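Grakton gripper kit – worth 900?

cletafan
Posted April 25, 2024
Looking at the Grakton kit for kitchen tasks, drawers mostly. 900 with the cables. Anyone using one day to day?

ornenon_user
Had the Ornenon before, 800, sent it back. Fingers slid off anything thin. Grakton holds better. Setup docs are bad tho.

D. Saengthong
Disagree on the docs, got mine going in one evening. Cable routing is the real pain. Leave slack at the wrist or it tugs.

bluelatch37
Overpriced imo. Cleter does the same job if you pad the fingers yourself. Also what handles are you all testing on? Knobs are a differnt story.

cletafan
Bar handles. No knobs in my place.

ornenon_user
Padding came off my Cleter in 3 days. No thanks.

D. Saengthong
Bar handle on a small wood drawer unit, gripping at the left end. Cables loop out to the side, I like them clear of the drawer.
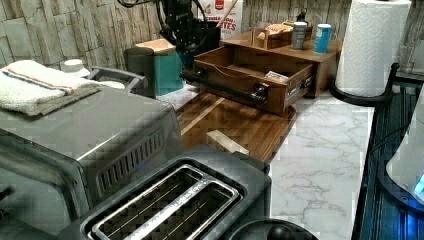
Reply 8
bluelatch37
Ok but why the end and not the middle? Drawer will rack on cheap slides.

Reply 9
D. Saengthong
Mine has metal slides, no trouble so far. Middle is prob safer, will try it in May.

Reply 10
cletafan
Thanks all. Leaning Grakton – will ask if they sell the fingers seperately first.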